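Removing Set-In Creases from Cotton and Linen

Skernus Textile Notes
Last revised 7/2/18

Creases that survive a normal pressing are usually caused by fabric drying under its own weight while folded. The fibers take the shape they hold as the last moisture leaves them. To release the crease, put moisture back evenly, wait, and then press. The method applies to plain-weave cotton and linen. Do not use it on velvet, acetate, or anything with a glued backing.

Equipment

A spray bottle with a fine nozzle, a flat padded surface, a steam iron, and a press cloth of undyed cotton. Distilled water is preferred in hard-water areas.

Procedure

Check the care label and test the iron on an inside hem. If the color transfers to the press cloth, stop.

Shake the piece out and lay it flat, wrong side up. Mist from a distance of 40 cm until the surface is evenly damp. Visible drops mean the nozzle is too close.

Roll the piece loosely and place it in a closed plastic bag for 25 minutes. Heavy linen can stay in the bag for up to 2 hours.

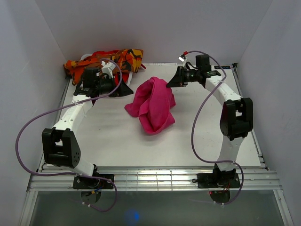

Unroll the piece and square the corners by hand. Pull along the grain, first lengthwise and then crosswise. Pulling on the bias stretches the weave and produces ripples that are harder to remove than the original crease.

Set the iron to the fabric. Lay the press cloth over the crease, lower the iron, hold for a few seconds, and lift. Do not slide it. Work from the center of the crease toward each end.

Leave the piece flat until it is cool and fully dry. Folding it warm will set a new line.

Persistent lines

If a faint line remains, repeat the misting step on that area only. Lines that are lighter than the surrounding cloth are worn dye and will not respond to pressing.

Procedure by Eleni Mladenović, checked by Teun Baert.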